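Raíssa Guimarães wrote:
> Does anyone use a divided tray for socks? Mine end up in a heap
> at the back of the drawer and I only ever find one of a pair.
> I have 2 drawers to sort and don't want to spend much.

I switched to one in November and would do it again. Mine is green plastic with narrow compartments, one sock or one thin pair to each. Take it out of the drawer and fill it on a table.
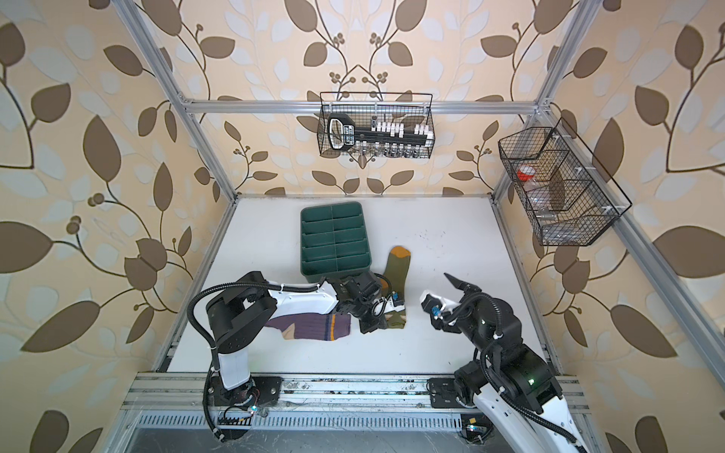 Green tray, with an olive sock and its yellow toe to the right.

Lay each sock flat before you fold it. Toe up to the cuff, then in half again – thick winter socks may need a wider slot. I tried rolling them and they sprang open.

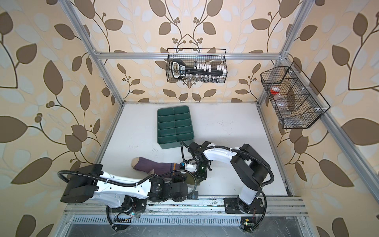

Check the inside measurement of the drawer first. Mine is 254 mm across at the narrowest point, and the first tray I bought from Bredano wouldn't go in. They took it back. The Susenby ones come in more sizes, but look at the height too if your drawer is shallow.

I do the plain colors first and leave anything striped for last, as those are easy to match up.

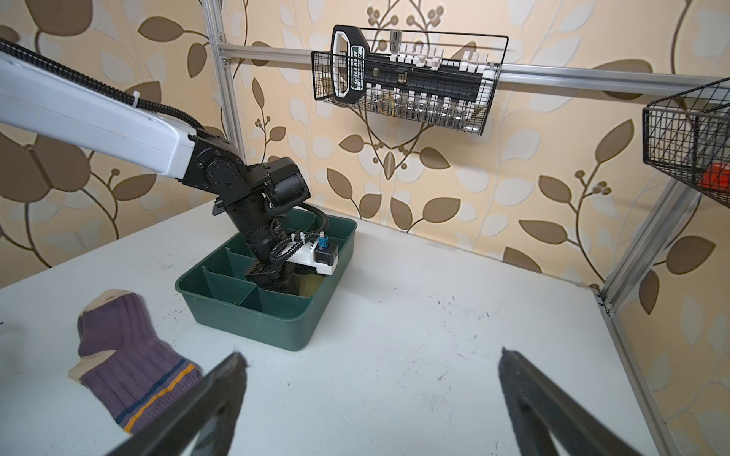

Purple ribbed sock, laid flat by the tray.

If you want the old one-piece box I used before, it's yours for the postage.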